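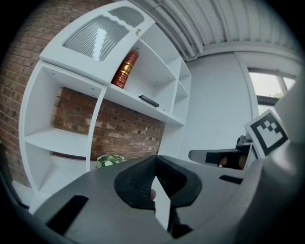

Curved shelving raises one question that straight shelving does not: how much of each compartment can be used once the panels stop meeting at right angles. We have had several letters on the subject since the January issue, most of them from members who own one of the white arc units or are thinking of buying one secondhand. A book leaning diagonally against the compartment wall, as the red one with the gold lettering does, takes more width than its spine and leaves a triangle of dead space beneath it. In a straight bookcase that loss is tolerable. In an arc, where the cubbies get narrower toward one end, it can cost you the compartment. The notes that follow were put together by Shafiq Matubbar, who restores and refits shelving at Cudon and has worked on units of this general type for 7 years.

Measuring. Take the clear width at the front edge and again at the back. On an arc the two figures will differ, and the smaller one is the one that matters for boxes and trays. Take the height on both sides too. Write the figures on a strip of masking tape and leave it inside the compartment until the contents have been decided. A paper template of the shelf surface is better still and takes a few minutes to cut. Lay it flat on a table and arrange things on it before anything goes up.

Books. Put books in the widest compartments only. If there are too few to stand upright by themselves, lay them flat with the spine outward, largest at the bottom. Heavy volumes should not lean for months at a time. The text block sags away from the top of the spine and the joint on one side opens. Metal bookends need a flat base, and the common L-shaped kind will not sit square against an angled side panel. A folded felt pad between the two takes up the gap.

Small flat objects. Remote controls, cases, and the like get pushed to the back of an open shelf and forgotten. A shallow tray with a front lip solves this. Black items on white shelves are at least easy to find.

Brick walls. Brick is rarely flat enough for a unit to sit tight against it. Check for rocking before loading, starting with the lowest compartments and working up. Use hard plastic shims at the base. Cardboard compresses and has to be replaced. Where a wall fixing is required, drill into the brick and keep clear of the mortar if the mortar is old or soft. The Rathnayake pattern sheet calls for 4 fixings on a full-height unit, and Shafiq sees no case for fewer. Leave any large opening in the unit without a back panel if the brick behind it is sound. A panel there traps dust and makes the fixings hard to inspect.

Cabinet doors. Ribbed or wavy frosted glass holds grease in the grooves. Wipe with the direction of the ridges using a damp cloth, then dry the same way. Spray the cloth and keep the liquid off the edge of the glass, where it can creep in behind the trim. Small brass knobs work loose with use. Tighten from inside the door by hand with a screwdriver, a quarter turn at a time.

White finishes. Test any cleaner on an inside face first. Plants kept on or near white shelving should have a saucer wider than the pot.

The template set for arc units is now in the Clellum lending box, listed as item 143. It contains the paper patterns, a sliding bevel, and a short steel rule. Borrowing is for one month. Please return the bevel with the locking nut tightened. The Hurkura pattern is missing from the set at present and a replacement is being drawn.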